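家务活和车间活，机器现在能接手哪些

2021年7月24日更新　整理：Sevim Gündoğdu

常有读者来信问，家里或者小作坊里的杂活，能不能买台机器来做。下面按活儿的种类写，每一条先说机器做到什么程度，再说眼下人该怎么干。内容来自我们在Plerko工坊的日常经验，也参考了Kaan Akgül和Henok Admasu在仿真软件里试动作时的记录。

一、拿长条形的东西

擀面杖、圆钢、水管、拖把杆都算这一类。两指夹爪夹圆杆，夹住不难，难在夹住以后杆子会绕着夹持点转。夹的位置越靠端头，另一头越沉，手腕受的力越大。平面的指片对圆面只有两条线的接触，表面有油或者有面粉的时候更容易打滑。
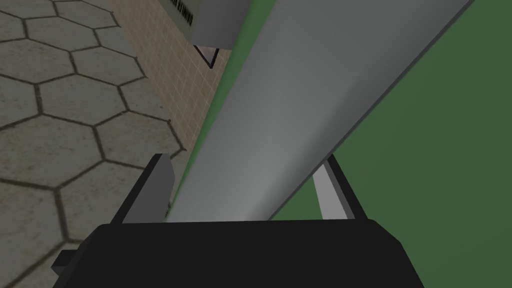 要让机器拿杆子，先做这几件事：

找到重心，在重心附近下夹。夹端头只适合很轻的杆，或者另一头有东西托着。

指片内侧贴一层橡胶，或者换成带V形槽的指片。V形槽对圆杆比平指片稳得多，加工也便宜。

杆子放在架子上，不要平放在桌面。平放时夹爪要贴着桌面下去，容易碰到台面。架子垫高一点，夹爪两侧就有空间。

移动时放慢速度，转弯处再慢一档。长杆的惯性大，急停时会在指间偏转。

人手拿擀面杖不用想这些，因为手指会自己调整。所以擀面这种边滚边压的动作，我们仍然建议人来做。Henok的看法是，把杆子从甲处搬到乙处可以交给机器，滚压要等力控再便宜些。

二、擦台面和擦墙砖

大块平整的台面，机器擦得还可以。事先把路线排好，来回走直线，每一趟压住上一趟的边。小方砖墙面就麻烦，砖缝一多，抹布容易挂住，污渍又偏偏积在缝里。

人工擦砖缝的办法没有变：小苏打调成糊，抹上去等一会儿，用旧牙刷顺着缝刷，最后拿湿布带走。先横缝后竖缝，脏水不会流回刷过的地方。靠近炉灶的几排每周刷一次，别的地方一个月一次就够。

六角地砖同理，拖把要沿两个方向各走一遍，只走一个方向会留下一侧的缝没有带到。扫地机能吸走浮灰，缝里的泥还得手刷。

三、叠衣服

暂时别指望。软的东西每次摊开都不一样，机器先要找到领口和袖子，再决定捏哪里。叠毛巾已经有人做得不错，叠衬衫还慢。家里要省时间，不如把衣服从晾衣架上取下时就顺手对折，不要堆成一堆再处理。

四、从柜子里取放物品

开门是第一关。带把手的冰箱门，机器可以钩住再往后退，底盘或者手臂要跟着门走一段弧线。没有把手、靠门缝抠开的柜子，两指夹爪基本没有办法。

准备以后用机器帮忙的人家，装修时可以留意：

把手选杆式的，离门面留出三指宽。

常用物品放在腰到胸的高度，最底层和最高层留给不常用的。

瓶罐之间留空，不要挤满。挤满了人也不好拿。

同一种东西固定放一个位置。Sheena Haldane在厨房里给每层贴了标签，原本是给孩子看的，后来试机器时省了不少事。

五、两只手一起干的活

拧瓶盖、套垃圾袋、抬一块板，都要两只手配合。双臂机器最常见的毛病是两边不同步：一只手已经到位，另一只还在路上，板子就被拧歪了。Kaan在仿真里练抬板，要求两臂同时触到板边，然后一起走，谁先碰到谁等。

在作坊里搬大板，人也可以照这个办法：

两个人先说好谁喊口令。

手都搭上以后再用力，不要一个人先抬。

板子立起来走，窄边朝前，过门时先停一下。

放下时先落下面的边，再慢慢放平，手指不要垫在板下。

单人搬板用提板钩，五金店都有卖。板子太大就不要逞强，叫个人来。
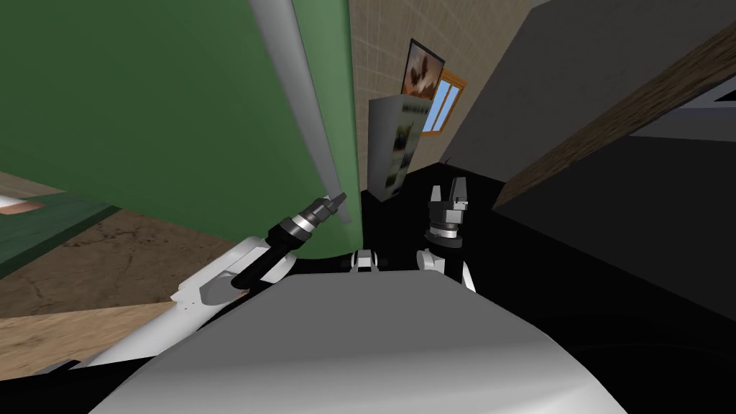
六、锉、磨、拧螺丝

车间里这三样，机器的进度差别很大。拧螺丝最成熟，位置固定、规格统一的话，一台小型机械臂能连续干下去。我们这边有一批支架，每件3颗螺丝，一批50件，全是同一个型号，这种活交给机器合适。如果一批里混着几种长度，换批头和认螺丝的时间就把省下的吃掉了。

打磨看工件。平面可以，圆角和内凹要靠手感。去毛刺的活，Muammer Dursun至今自己做，用中齿锉先走一遍，再用细砂纸包木块收尾。他的习惯是锉刀只往前推时用力，往回带时抬起来，这样锉齿耐用。

拧螺丝前先用手带两扣，带得顺再上电动工具。手带不进去的，退出来重新对，不要硬打。

七、要不要现在就买

看活儿是不是重复，位置是不是固定，东西是不是硬的。三样都占，可以考虑。少一样，就要花时间调试。家里的杂活大多一样都不占，扫地机和洗碗机之外，目前没有值得专门花钱的。

想先试试的话，用仿真软件练动作不伤东西，撞了重来就行。不过仿真里摩擦和重量都是设定的数，到了真台面上要重新调，夹持力先从小往大加。

下一篇整理冬天的车间保养，12月前登出。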